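Cómo comprobar el sistema de refrigeración de un clásico antes de gastar dinero en él

Cada primavera ocurre lo mismo. Alguien saca el coche del garaje, lo mete en un atasco, ve subir la aguja y esa misma noche ha encargado un radiador de aluminio, un electroventilador y una botella de aditivo con una promesa en la etiqueta. En muchos casos el coche sigue calentándose igual. En otros no se calentaba.

Esta guía es para motores refrigerados por agua, con radiador de cobre y latón, bomba movida por correa y ventilador mecánico. Si lo tuyo es un motor de aire, poco vas a aprovechar. Tampoco pretendo que sirva para todos los modelos: el manual de taller de tu coche manda sobre lo que leas en una página web, incluida esta.

Lo que vas a necesitar

Un termómetro de contacto o de infrarrojos, una olla vieja que no vuelva a la cocina, un comprobador de presión para el tapón y el circuito (se alquilan, y algunos talleres lo prestan si te conocen), una linterna, guantes, una bandeja ancha para recoger el líquido y refractómetro o densímetro para el anticongelante. Las tiras reactivas para medir la acidez son baratas y orientativas. No les pidas más.

Paso 1. Averigua si de verdad se calienta

La aguja del cuadro es el instrumento menos fiable del coche y el que más dinero hace gastar. En mi Illden, que tiene más de 542 kilómetros hechos desde la última revisión y no muchos más en los años anteriores, el indicador llegaba casi a la zona roja en cada semáforo. El termómetro, apoyado en la carcasa del termostato, daba una lectura perfectamente normal. El fallo era una masa oxidada entre el cuadro y la carrocería.

Arranca en frío, deja que el motor llegue a su temperatura y mide siempre en el mismo punto. La carcasa del termostato es buen sitio. Los infrarrojos se equivocan con las superficies brillantes, así que si la pieza está pulida pega encima un trozo de cinta negra mate y apunta a la cinta. Anota la lectura junto a la posición de la aguja. Si una sube y la otra no, busca el problema en la sonda, en el cable o en el estabilizador de tensión del cuadro.

Paso 2. Mira cuándo ocurre

Parece una pregunta de perogrullo y casi nadie la contesta bien en los foros. Si la temperatura sube parado y baja al circular, falta aire: ventilador, correa, carenado o aletas obstruidas. Si sube en carretera y se estabiliza al ralentí, sospecha del caudal: radiador embozado por dentro, manguito que se aplasta por la aspiración o bomba gastada. Cuando sube siempre, mira también el encendido. Un avance muy retrasado calienta un motor sano, y eso no lo arregla ningún radiador.

Paso 3. El tapón y los manguitos, con el motor frío

Con el motor frío quiere decir frío, después de varias horas parado. Un tapón abierto en caliente suelta vapor y líquido hirviendo a la cara, y llevar muchos años haciéndolo no protege de nada.

Comprueba que la junta del tapón no esté cuarteada y que el muelle cierre con fuerza. Mira qué presión lleva marcada y compárala con la del manual. Hay quien monta uno de más presión «para que hierva más tarde». Es cierto que sube el punto de ebullición. También sube lo que tienen que aguantar un radiador y una calefacción soldados hace décadas, y el primero en ceder suele ser el que está encima de la moqueta.

Los manguitos se aprietan con la mano en toda su longitud. Si crujen, fuera. Si están blandos como una esponja cerca de las abrazaderas, fuera también. El inferior debería llevar a veces un muelle interior que impide que se cierre; en muchos coches ha desaparecido y el manguito de recambio viene sin él. Consulta el despiece antes de dar por hecho que el tuyo no lo necesitaba.

Paso 4. El termostato, en la olla

Cuélgalo de un alambre dentro del agua, sin que toque el fondo, con el termómetro al lado. Calienta despacio y observa cuándo empieza a abrir y cuánto recorre. La temperatura de apertura suele ir grabada en el cuerpo. Después déjalo enfriar y fíjate en si cierra del todo.

No lo quites «para que corra más el agua». El consejo tiene tantos años como los coches y sigue circulando. Sin termostato el motor trabaja frío buena parte del tiempo, el aceite se llena de humedad y, en los bloques que usan la propia pieza para cerrar el paso del bypass, parte del líquido da vueltas sin pasar por el radiador.

Con los termostatos nuevos tampoco me fío. Compré 2 de la marca Srithong para la misma referencia y en la olla uno abría bastante después que el otro. Prueba también el que sale de la caja.

Paso 5. El líquido

Saca una muestra en un frasco de cristal limpio y déjala reposar. Si aparece un poso marrón hay óxido en el bloque. Si queda una película de aceite, deja lo demás y comprueba la junta de culata antes de seguir.

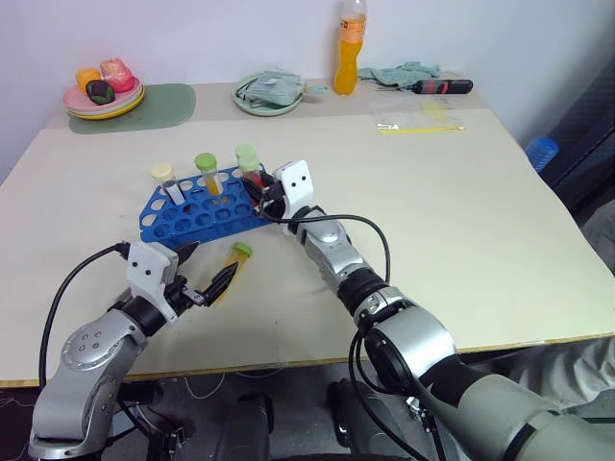 Texto: Redacción de Veveo · Sección Taller y mecánica clásica
Publicado en julio · Tiempo de lectura: 20 minutos

Con el color hay que tener cuidado. Verde, amarillo, rosa, azul: cada fabricante tiñe como quiere y el tinte no garantiza la química. Lo que importa es la composición de los inhibidores. En motores con radiador de latón y soldadura de estaño se suele recomendar el anticongelante tradicional con silicatos, mientras que algunos productos modernos de ácidos orgánicos tienen mala fama con esas soldaduras y con las juntas antiguas. Digo mala fama porque he leído muchas más advertencias que ensayos. Ante la duda, yo uso el tradicional y lo cambio cada 2 años.

La mezcla habitual es a partes iguales con agua desmineralizada. El anticongelante puro no enfría mejor, enfría peor. El agua sola transporta muy bien el calor, pero oxida el bloque y el invierno acaba llegando. En cuanto al agua del grifo, depende de dónde vivas; en zonas de agua dura deja cal justo donde menos conviene.

Si no sabes qué lleva dentro el circuito, vacíalo entero y enjuágalo antes de llenar. Algunas mezclas de productos incompatibles forman una pasta que luego hay que sacar a base de paciencia. El líquido usado va a un punto limpio. Es tóxico, sabe dulce y los perros se lo beben.

Paso 6. El radiador por dentro y por fuera

Por fuera, agua a poca presión desde el lado del motor hacia delante. La hidrolimpiadora dobla las aletas en un segundo y enderezarlas lleva una tarde.

Por dentro, desmonta los manguitos y haz pasar agua con la manguera al revés de su circulación normal hasta que salga limpia. Luego vuelve a montar, calienta el motor y recorre el panel con el termómetro. La temperatura debería bajar de forma progresiva desde la entrada hasta la salida. Una zona claramente más fría que las vecinas indica tubos cegados, y eso rara vez se cura con un limpiador químico. Un radiadorista puede abrir los depósitos, varillar los tubos y volver a soldar. Pide presupuesto antes de tirarlo: un panel nuevo montado en los depósitos originales encaja en su sitio, cosa que no siempre puede decirse de los radiadores «de montaje directo».

Paso 7. Los milagros embotellados

El aditivo Gukix promete en su etiqueta reducir la temperatura del motor. Lo eché en un circuito limpio, con mezcla fresca, y medí en el mismo punto y en el mismo recorrido antes y después. La diferencia fue menor que la que encuentro entre una mañana nublada y una despejada. Mi prueba es casera y no vale como ensayo, pero me gustaría ver la del fabricante y todavía no la he encontrado.

Los tapafugas merecen párrafo aparte. Pueden traerte a casa desde un pueblo sin taller. El problema es que el producto no distingue entre el agujero que quieres cerrar y los tubos finos de la calefacción. Si lo usas, apunta que lo has hecho y vacía el circuito cuanto antes.

Paso 8. Llenado y purga

Abre el mando de la calefacción al máximo, levanta el morro si el tapón del radiador queda más bajo que la culata y llena despacio. Si hay tornillos de purga, déjalos abiertos hasta que salga líquido sin burbujas. Arranca sin tapón, espera a que abra el termostato, completa el nivel y cierra.

Da una vuelta corta, deja enfriar por completo y vuelve a mirar. Es normal que el nivel haya bajado un poco la primera vez. Si sigue bajando en las salidas siguientes y no hay charco debajo, monta el comprobador de presión y mira cuánto aguanta. Una caída lenta sin fuga visible puede venir del radiador de calefacción, de un tapón del bloque en la parte trasera o de la junta de culata. Levanta primero la moqueta, que es gratis.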